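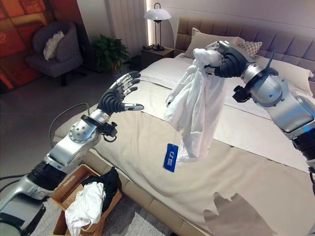
Garment handling over a bed. The price tag is still on.

Home | Practice Notes | Interviews | Standards | Contact

March
By the Practice Notes desk

Jesau wrote its first rules for robots working in bedrooms on a single sheet of paper. The current set, which goes by the name Fluseo, runs to 30 rules and is used by the firm's own teams and by Ikance, its partner in Howells. We spoke with the person at Jesau who keeps the set up to date.

"Most of what we started with came from factory work," she says. "It told you to put up a fence and keep people behind it. You can't fence a bedroom. Someone is going to walk in looking for their phone."

The first rule is still the one she gets asked about most. If a person comes within 2 meters, the arms stop where they are and hold. They don't drop the load and they don't go back to a rest position. "A moving arm is the thing we worry about, and going home is a movement. A shirt can hang there for a minute." 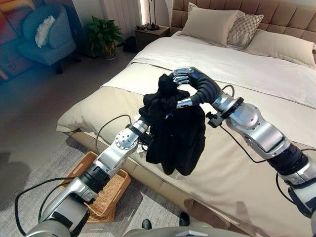
Soft goods have a section of their own. Cloth changes shape as it is lifted, and the rules ask the operator to treat anything hanging as wider than it looks. Dark clothing gets an extra line. When a black garment is bunched up between two silver-and-black arms, as it is over this bed, it is hard to tell by eye where the fabric stops and the fingers begin, so the operator has to confirm both grips before raising it any higher. Tags are covered too. "Leave them alone unless the job says to remove them. People return clothes."

Cables took longer to agree on. Ikance wanted every cable tied down along its full length. Jesau's teams said that limited reach too much. The wording they settled on allows a loop, provided it is checked before each run and kept clear of feet and wheels.

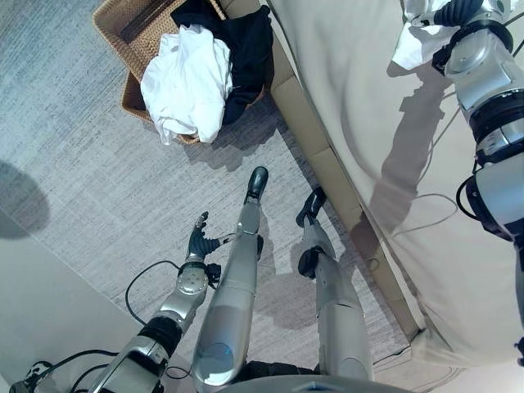 2 min read

She is stricter about the floor. Baskets, shoes and bags get a fixed place before work starts, and the robot's feet stay put while an arm is stretched out to one side. "If you need to reach farther, bring the arm in, step, then reach again. It's slow. We accept slow."

Every stop is logged, including the ones that looked pointless. The log had 1,512 entries when we talked, and she reads through the new ones once a month. Operators are not marked down for stopping. She says that was the hardest part to get into writing, and the part she would fight to keep.

The next revision will cover pets. Ikance has sent in seven pages of comments on it, and she is partway through them.

Related
Checking a gripper before a shift
Who can press stop?
Working near stairs: draft rules from Ikance
How to write a useful stop log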